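Undeck Shared Workshop
Progress report to the Modise Fund
Tuesday, September 8, 2020
Prepared by: Marietjie Van der Merwe
Project: Two-arm sorting table

1. Work completed
Both arms are mounted along the far edge of the table and have been wired to the shared power supply. Marthinus Sibiya rebuilt the gripper mounts in January and has since written the routine for reaching to the tray. Members have logged 52 bench sessions under the grant.
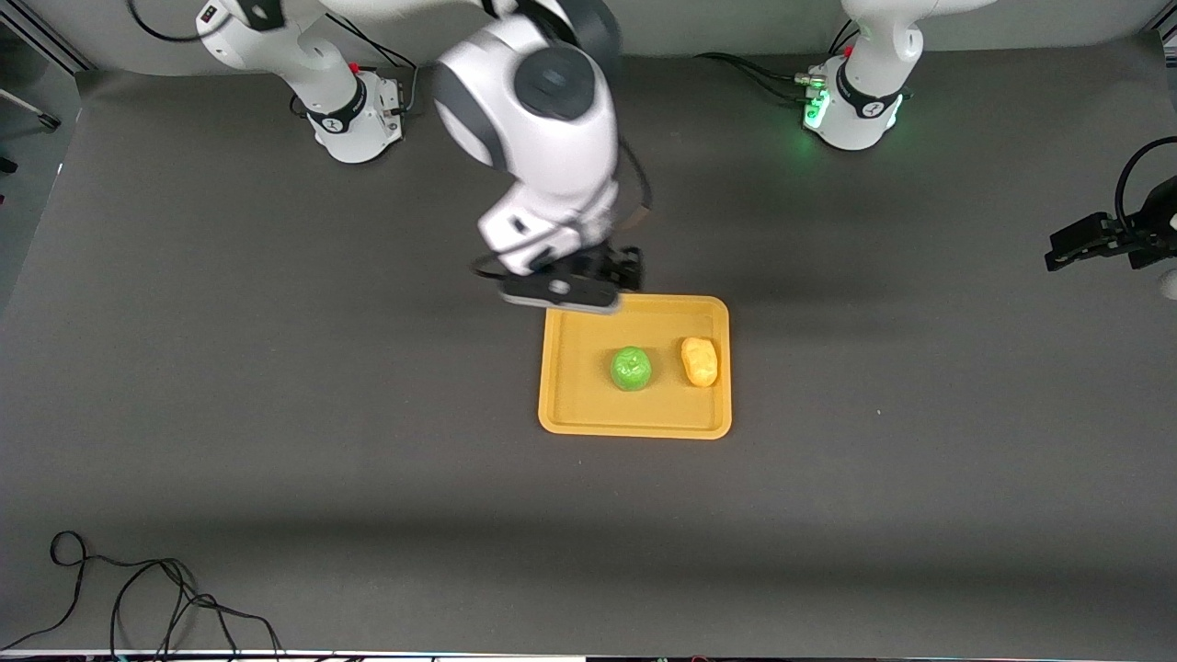
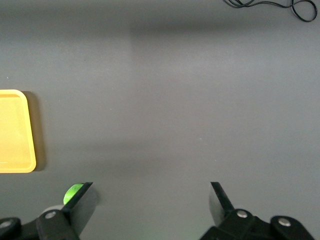

Table and tray, and the view over an open gripper

2. Outstanding items
Cable routing is not yet final. Fixed clips will be fitted along the table before longer runs are attempted. The replacement finger plates ordered from Birkavov are overdue, and the supplier has been asked for a delivery date. Calibration of the second arm will follow their arrival.

3. Budget
Of the equipment allowance, $200 remains unspent. We request permission to apply it to cable clips and spare fasteners.

4. Next period
The target is a run of 25 consecutive transfers with no operator input. Members from Goltport will attend the trial.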